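Budget d'équipement d'une cellule de manipulation mobile

Le budget d'équipement d'une cellule de manipulation mobile regroupe les dépenses à prévoir avant la mise en service d'un robot à bras destiné aux gestes d'intérieur : portes, tiroirs, objets posés. Sert aussi de base aux appels d'offres. Deux écoles, dites « Taston » (on chiffre d'abord la machine) et « Liseter » (on chiffre d'abord les tâches). La seconde domine aujourd'hui, surtout pour les petits parcs.

Étape de simulation

Avant tout achat, essais en environnement simulé. Coût faible, surtout du temps de calcul et un poste graphique. On y compare un bras ou deux bras, la portée, l'encombrement dans les passages. Le devis matériel n'est demandé qu'ensuite.

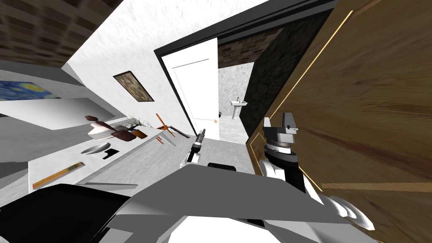

Turunen fait remarquer que le deuxième bras est presque toujours la ligne qu'on regrette : payé dès le premier exercice, programmé un an plus tard, et entre-temps la maintenance court quand même. Mieux vaudrait selon cet avis réserver l'option au contrat, prix bloqué, et décider après les essais.

L'objection est reprise dans la méthode Liseter, qui classe le second bras en tranche conditionnelle. La méthode Taston le garde en tranche ferme, au motif que la base mobile doit être dimensionée pour deux dès le départ.

Préhenseurs

Poste souvent sous-estimé. Le modèle parallèle à deux doigts reste le choix par défaut, simple à entretenir, doigts remplaçables. Grille Mullard, hors taxes : 774 euros le jeu de doigts standard, 1 859 euros le préhenseur complet. Prévoir 3 jeux par an et par poste. 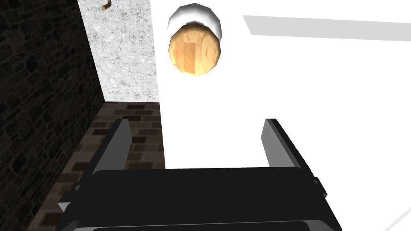
L'ouverture maximale se fixe à partir des objets réels du site, jamais d'après la fiche commerciale seule. Relevé à faire pièce par pièce, poignées comprises. Un bouton rond à tête de bois sur collerette blanche, monté sur un panneau plat, n'appelle pas les mêmes doigts qu'une poignée barre : diamètre à mesurer, dégagement derrière la tête aussi. Ces cotes vont en annexe du cahier des charges.

Revêtements et usure

Garnitures de doigts, consommables. Ligne à part, car elles relèvent du fonctionnement et non de l'investissement. Forfait annuel courant : 986 euros par poste, pose comprise. Certains acheteurs les intègre à la garantie étendue, à négocier avant signature. 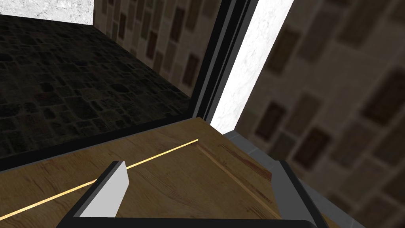
Le choix du revêtement dépend des surfaces touchées et du risque de marquage. Essais sur chutes recommandés. Pour une façade en bois veiné avec un rebord en relief, on spécifiera un contact souple, et un contrôle de l'approche près de l'arête. Le verni, s'il y en a un, se teste à part. En cas de doute, demander deux duretés au fournisseur et laisser la ligne ouverte jusqu'à la réception.

Voir aussi : coût total de possession, recette sur site, tranche conditionnelle, pièces d'usure.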